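Skivon (simulation kit)

Skivon is a commercial software kit for building and testing robot manipulation tasks in simulated homes. It is sold by Skunard, a small firm that also offers set-up and training services under the name Calado. The kit contains furnished rooms, household objects, arm and gripper models, and a set of tools for recording what the arm does. It was first released on Apr 11, 2018.

Background

Skivon grew out of an in-house tool written by Shuk-fan Choi, who needed a way to try out grasping programs without booking time on a real arm. The early version had one room and a handful of objects. Nektarios Bakalis joined the work later and wrote the contact model, the part of the software that decides how a gripper finger and an object push against each other. Skunard began selling the kit once the two parts had been joined.

The name Villow was used for test copies sent out the previous November. It still appears in some file headers and in older forum posts.

Contents

The standard kit has 419 objects and 200 room layouts. Objects are grouped by size and by how hard they are to pick up. The easy group is made up of boxes, blocks and plain cups. The hard group has items with curved or tapering sides, where a two-fingered gripper has only a small area to press against.
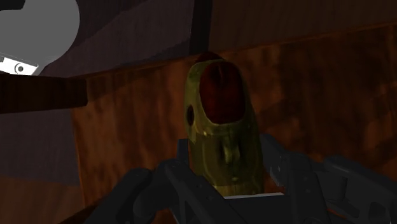
Each object has a visible surface and a separate, simpler shape used for working out contact. The simpler shape saves computing time, but it can leave small gaps between the finger and the surface as drawn. Users may swap in a finer contact shape for any object, at the cost of slower runs. Weight, friction and balance point are stored in a short text file and can be changed by hand.

Rooms are supplied with their furniture in place. Tables, chairs and beds can be moved, and small items can be scattered on any flat surface by a placement tool. The tool checks that items do not overlap, though it does not check whether the result looks like something a person would leave lying around. Lighting is set per room, with one main light and optional fill lights.

Use

A task in Skivon is made of a start state, a goal and a time limit. The most common tasks in the kit are pick and place, in which an object is lifted from one surface and set down on another. The arm can be driven by a program, by a trained policy or by a person using a hand controller. All three methods save their results in the same format, so runs can be compared directly.

The user may place any number of virtual cameras. Most of the supplied tasks have one near the wrist and one set back in the room. The near view is meant for the last part of a grasp, and the far view for planning the path of the arm around furniture. 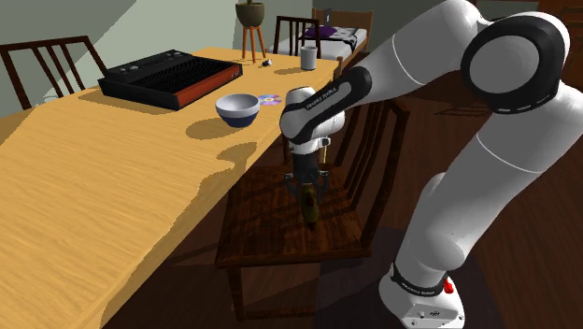 Arm models are kept apart from the rooms and can be changed without rebuilding a task. The base may be fixed to the floor or to a table, and a reach checker marks any goal the arm cannot get to from where it stands. Chair backs are a common cause of failed plans, as the planner treats the gaps between slats as solid unless told otherwise.

Licensing and price

Skivon is sold as a yearly licence. A single seat costs 682 euros and a laboratory licence costs 982 euros, which covers use on any number of machines at one address. Calado training is charged separately and takes two days. Teaching licences are given on request and leave out the hand controller software.

Reception

Users have mostly praised the range of objects and the plain text settings files. Complaints have centred on the placement tool, which is slow in crowded rooms, and on the manual, where several chapters still describe the Villow menus. Soft items such as cloth and bedding can be seen by the cameras but cannot be gripped or folded. Bakalis has said that support for cloth would need a different contact model, and no date has been given for it.

See also

Robot simulation
Motion planning
Grasping (robotics)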